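Section 11: Folding a Long-Sleeved Garment on the Table

The Ploraris card says any garment folds flat in 30 seconds. Allow longer.

1. Slide folders and other loose items toward the edges. The Zarnton guide wants a bare table, but you only need room for the sleeves.

2. Lay the garment face up, neckline toward the back, and spread both sleeves up and out.

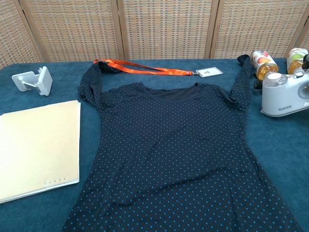
3. Smooth the body from the neckline down. A few soft wrinkles are fine. Pressing harder is supposed to remove them; we doubt it.

CAUTION: Keep cuffs away from drinks. Move the drinks, even if the caps look tight.

4. Lift off any lanyard or badge holder before you fold. A metal clip can snag thin fabric.
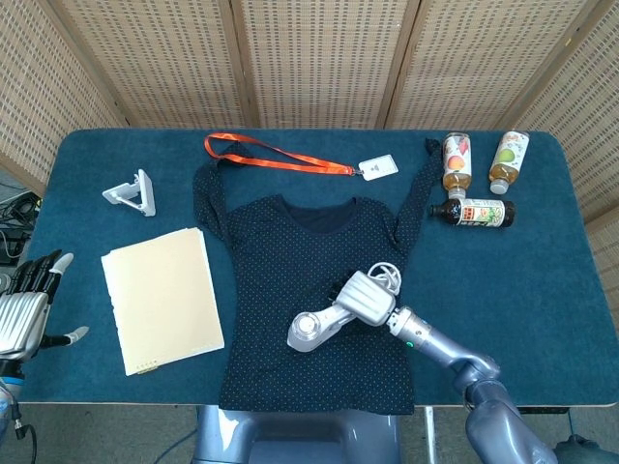 Fig. 21. Polka-dot garment spread out, lanyard still to be removed.

5. Fold each sleeve down across the body, then bring the sides in to the middle.

6. Fold the hem up to the neckline.

NOTE: Swanson sells a folding board for this step. It may help with stiff shirts. For soft fabric, we saw no difference.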